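Tableware and Kitchen Objects: Gallery

The Geston Study Collection holds 148 pieces of everyday tableware. This page presents a selection from the plastics section, cataloged in March and open to visitors on request from 9 a.m.

Colored plates and cutting board. Three round plates in pink, mint green and yellow, with a sage-green board that has a small round handle. An avocado rests on the green plate and a banana on the yellow. 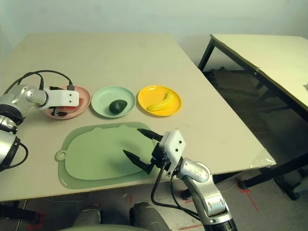 Dalal Sayegh writes that her family kept one color of plate for each child, and that the habit outlasted the plates. The collection welcomes recollections of this kind and adds them to the object records.

Requests to view pieces should be addressed to Raymonde Bélanger, Room 77.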